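The Hair Tie Tray

If you have been to one of our Kunholm swap evenings you will know how I feel about small things in big boxes. They sink. You put a perfectly good barrette into a shoebox in the fall, and by spring it has worked its way to the bottom with the pennies and the dried-up lip balm, and you have bought two more just like it. So when we set up the hair accessories corner for the January swap, I asked if we could please, please use trays this time, and everyone was kind enough to humor me.

I am so glad we did! The whole corner took up one tabletop, and people who would never dream of digging through a box stood there for ages, just looking. We had a good pile of donations from Malik Street and another bag from the families over in Woltov (thank you, thank you), and once it had all been spread out it was a much prettier lot than I had expected. There were plain elastics, of course, more than we could ever give away. But there were also velvet bows, a few stiff old headbands with the teeth still good, and a whole family of those coiled ties that look like a telephone cord.

A word about the coiled ones, as several of you asked me at the table. They do stretch out with wear, and a lot of people toss them at that point. Before you do, try dropping the plain plastic ones in a cup of hot water from the kettle for a few minutes – most of them will pull themselves back in, and then you can let them dry on a towel. I would not do this with anything that has a charm or stones on it. Those I wipe with a soft, barely damp cloth, going around the little settings with a dry toothbrush, and then I leave them alone. Glue and hot water are not friends, as I learned with a butterfly clip of my mother's that I still feel bad about.

For keeping them at home, any shallow tray will do. Mine came out of a kitchen drawer. Lay things in one layer, bows at one end and ties at the other, and don't worry if it looks a bit scattered by the end of the week. The point is that you can see what you own while you are standing there with one hand holding up a ponytail.

My favorite from the whole corner had a silver bow and a heart hanging from it, and I will admit I picked it up more than once.

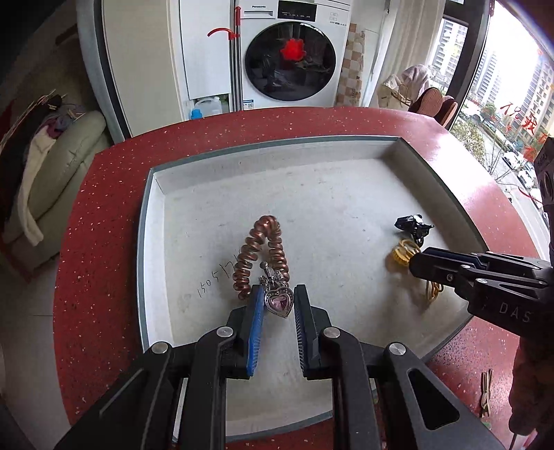
The coppery coiled tie with its bow and pink-purple heart charm, in the tray.

The next swap is at the Kotport hall on 2019-02-09, and the accessories corner will be back, in the same spot by the coat rack. Please bring things clean and free of hair (you know who you are, and so do I), and put pairs together on a bit of card so they don't get parted. Broken clips are welcome too if the decoration is still nice – we have a repair basket, and I am always happy to show anyone how to move a bow onto a new clip. Tea is on from 5, and there will be cake.

Aldana Rivadeneira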